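Search this site Search Go

Giving up the shared calendar and going back to a paper diary

3 April 2019 — by Macario Beltrán

I stopped using an online calendar last July and bought a paper diary from the stationer's in Reltidley. Several people have asked how it went, mostly because I kept missing their messages in the first month, so I am writing it down once.

The reason was dull. My phone went off during the day with reminders for things I already knew, and I had started swiping them away without reading them. Then I swiped away a dentist's appointment and paid for it anyway.
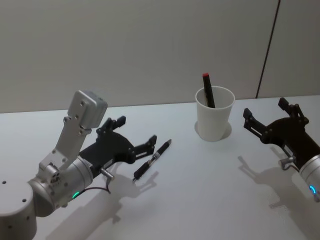
Reading time: 2 minutes

The first diary was a mistake. I bought a page-a-day one, thick as a loaf, and it lived on the kitchen shelf because it would not fit in my coat. A diary on a shelf is no use at the bus stop when somebody asks if you are free. I gave it to my sister for recipes and got a week-to-view one, which goes in an inside pocket.

I write appointments in ink and anything uncertain in pencil. That was my father's system and I used to think it was fussy. Birthdays go in at the start of the year, copied from the old diary, and it takes an evening. I don't mind the evening. I left out two people I had not spoken to for a long time, then felt bad and rang one of them. We talked for roughly an hour.

The pen matters more than I expected. Gel pens smudge on the paper in mine and felt tips go straight through to the next week. I have settled on a cheap ballpoint and keep it clipped to the cover.
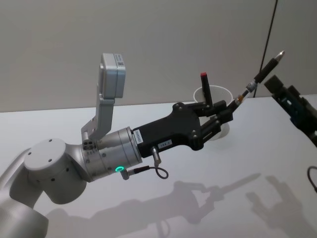 What I miss is repeating entries. The bins here alternate, and on the computer I set that up once and it ran on for ever. I scrolled ahead out of curiosity before I closed the account and it was still telling me to put the recycling out in 2069. Now I write a small R in the corner of every other week, and I have got it wrong 3 times. The neighbours put theirs out late, so copying them doesn't help.

I also miss being able to search. When the boiler man asked when it was last serviced I had to turn back through the pages, standing in the hall, while he waited. It was under the wrong month because I had written it in the notes section. I now keep a list at the back for the boiler, the car and my eyes.

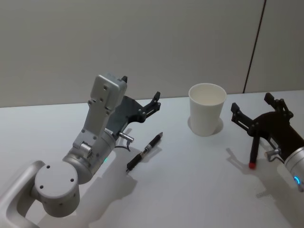

Sharing plans at home was the other worry. We used to have one calendar between us, and for a while I would agree to something and forget to say so. We tried a wall planner, but it hung behind the door and got covered by coats. Now we go through the week over breakfast on the first morning we are both in — it takes as long as the toast.

Work still uses its own calendar and I have left that alone. I copy across only the things that fall early or late enough to affect getting home.

I have already ordered the refill for next year. They have changed the cover to a green I don't much like, and the ribbon has gone, so I shall be using an old train ticket to keep my place.

Contact | © Macario Beltrán | Back to top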